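4. Loading the Vaka adjustable handle

The leaflet in the carton says you can change plates "in seconds." Maybe you can. Give it a few minutes the first time, and don't try it between sets until you've done it slowly at a table.

Before you start

Clear a flat surface at knee or waist height. Lay the handle on its side. Some guides tell you to stand it on one end and drop the plates over the top, but a threaded tip is a poor foot and we don't recommend it.

Wipe the threads with a dry cloth. Skip the oil. Oanh Chu at Zarkville tried three sprays sold for the purpose and the only thing she could say for any of them was that the collars came loose sooner.

Loading

1. Sort the plates into pairs and check the weight marked on each one. Don't go by size alone, especially if you've mixed in older plates from Šimek or Tesum.

2. Slide the first plate on until it stops at the inside collar. If it won't seat flat, take it off and look for grit in the hole. Forcing it will mark the bar.

3. Add the second plate, if you're using one, and push the two together by hand. You shouldn't be able to see daylight between them.

4. Put the outside collar on straight. The first turn should go on with two fingers. If it fights you, it's cross-threaded, whatever the box says about "self-aligning" threads. Back it off and start over.

5. Tighten by hand until snug, then give it a quarter turn more. A wrench isn't needed.

Note: Spring-type collars are quick to fit. We've seen claims that they hold as well as a full screw-down collar and haven't found a good reason to believe it. Keep them for light work close to the floor, and check them after every 10 reps.

6. Repeat at the other end with the same plates in the same order.

Caution: Never lift the handle overhead with a collar missing. A plate that slides off at arm's length can break a foot.

7. Look at how much thread is left outside the plates. Matching ends should show matching lengths. With two plates at one end and one at the other, you get a short stub on the heavy side and a long run of bare thread on the light side. Hòa Lý, who checked these steps, thinks people will spot that without being told. We'd still look every time. 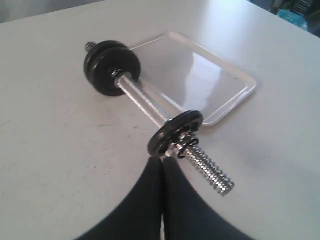
8. Pick the handle up by the middle of the grip, an inch off the table. If it tips, set it down and go back to step 1. If it rattles, go back to step 4.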